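Line drying, one month in

Last updated: August

I have become a person who talks about clotheslines at dinner, and I'm not even a little sorry!

It started when we rented the top floor of an old house on Mundari Street and found a line out back, already strung between two iron posts. I'd never hung out a wash in my life. I grew up with a dryer that ran so often we thought of its hum as the sound of the house. So the first morning I went down with a basket and a bag of pegs from Grunico (the hardware store by the bus stop, go if you're ever nearby, they sell pegs loose by the scoop) and hung everything wrong. Shirts by the shoulders, so they all had little horns. Jeans folded in half, still damp at supper.

But the smell! I'd read people going on about it and figured it was nostalgia. It isn't perfume exactly, more like warm bread and cut grass, and it stays in the pillowcases for days.

Things I do now: shirts upside down by the hem, jeans by the waistband with the pockets pulled out, socks in pairs on one peg. Everything gets a good hard snap before it goes up. Towels come out rough, and I've decided I love that (my other half has not). If you want them softer, shake them again when you bring them in while they're still a bit warm.

We're at more than 3,000 feet up here, so on a dry afternoon a T-shirt takes an hour and sheets are done before lunch if I get them out by 8. I've even started planning the wash by the wind, and I check it before I check my messages.

Next up is winter. I want to try an indoor rack by the stove, and I'm already eyeing the ceiling kind with a pulley. Tell me if you have one!

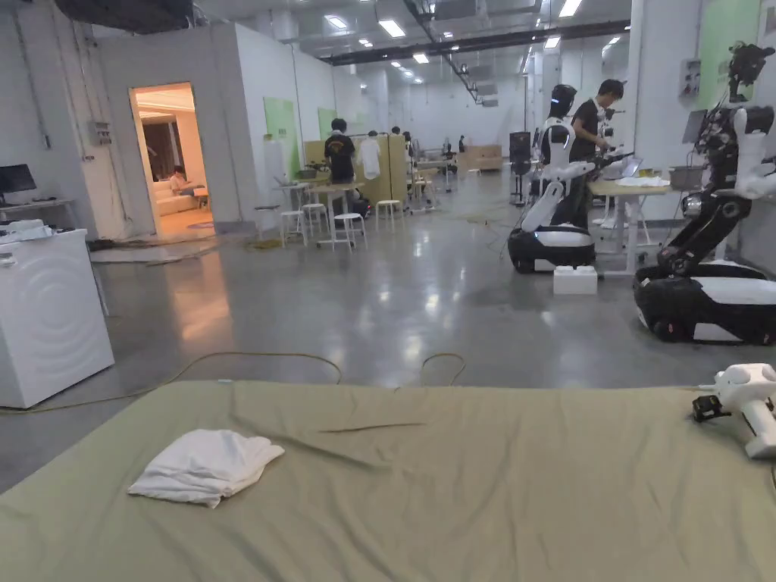 Folded white cloth on green, washer off to the left.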